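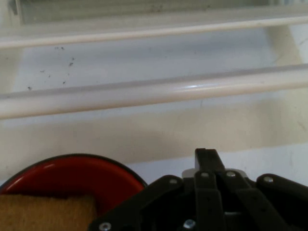

Two white rails. The lower one has a glossy finish and shows a small bright highlight.

Why Shiny Things Shine
Light and Surfaces, Part 2
By Catalina Bravo

Light travels in straight lines. It leaves a lamp or the sun, crosses the room, and keeps going until it meets something. What happens next depends on the surface it meets. Some of the light may go into the material and be soaked up. Some may pass through. The rest bounces off, and the bouncing is called reflection.

You see an object when light from it enters your eye. A lamp makes its own light. A spoon, a shoe or a door does not, so you see it only by reflected light. In a room with no light at all, a white door and a black door look the same.

Two kinds of bouncing

Roll a ball at a flat wall, straight on, and it comes straight back. Roll it at a slant and it leaves at the same slant on the other side. Light follows the same rule. The angle going in equals the angle coming out.

On a very smooth surface, all the rays that arrive side by side also leave side by side. Scientists call this specular reflection. The word comes from the Latin for mirror. A mirror, a still pond and a polished spoon all do this.

On a rough surface, each tiny bump faces its own way. Each ray still obeys the rule, but the rays leave in many directions. This is diffuse reflection. Paper, chalk and brick do this. You can read a page from almost any seat in the room for this reason.

How smooth is smooth?

A surface can feel smooth to your finger and still be rough to light. Bumps on a sheet of writing paper are much too small to feel one by one, but they are large compared with a wave of light. Light waves are very short. You could fit around 1000 waves of green light, end to end, into half a millimeter. To act like a mirror, a surface needs bumps smaller than one of those waves.

Sanding shows the idea well. Sandpaper has a grit number, and a higher number means finer grains. Rub a piece of metal with coarse paper and it looks dull and scratched. Go on to 1000 grit and it has a soft sheen. At 3000 grit the scratches are so fine that you may begin to see the shape of a window in the metal.

Gloss, satin and matte

Paint is made of colored powder, called pigment, held in a clear liquid that hardens. In gloss paint the hardened layer is very flat on top. Some light bounces off the flat top as it would from a mirror. Other light goes in, strikes the pigment and comes back out scattered. You see the color of the paint and a shine on top of it, both at once.

In matte paint, the top is bumpy, so the shine is spread out too thinly to notice. Satin paint is in between.

Paint makers measure shine with a gloss meter. It sends a beam at the surface and measures how much comes off at the matching angle. The paint shop in Karkbridge has sample cards on the wall with the readings printed underneath. A gloss white called Fledard reads 82 gloss units. A matte white called Jara, on the next card, has a reading so low that the card simply says "flat."

Where the highlight goes

The bright spot on a shiny object is called a highlight. It is a reflection of the light source, often squashed or stretched by the shape of the object.

A flat mirror shows a lamp at its proper shape. A ball curves in every direction, so the lamp shrinks to a dot. A tube curves one way and is straight the other way, so the lamp may be squeezed into a narrow streak.

A highlight is not painted on. If you move your head, it moves too, as a different part of the surface now has the correct angle to send light to your eye. A friend standing beside you sees it in a slightly different place.

Try it

You need a flashlight, a metal spoon, a sheet of white paper, a sheet of kitchen foil and a dim room.

1. Shine the flashlight at the back of the spoon. Find the highlight.
2. Keep the flashlight still and move your head slowly to the left. Note which way the highlight goes.
3. Repeat with the paper. Look for a highlight.
4. Lay the foil flat, shiny side up, and shine the light on it. Then crumple it, open it out and try again – the metal is the same, but the surface now faces many ways.

Do not shine the flashlight into anyone's eyes.

Words to know

Diffuse: spread out in many directions.
Gloss: how shiny a surface is.
Pigment: the powder that gives paint its color.
Specular: like a mirror.

Next in this series: Part 3, Why Shadows Have Soft Edges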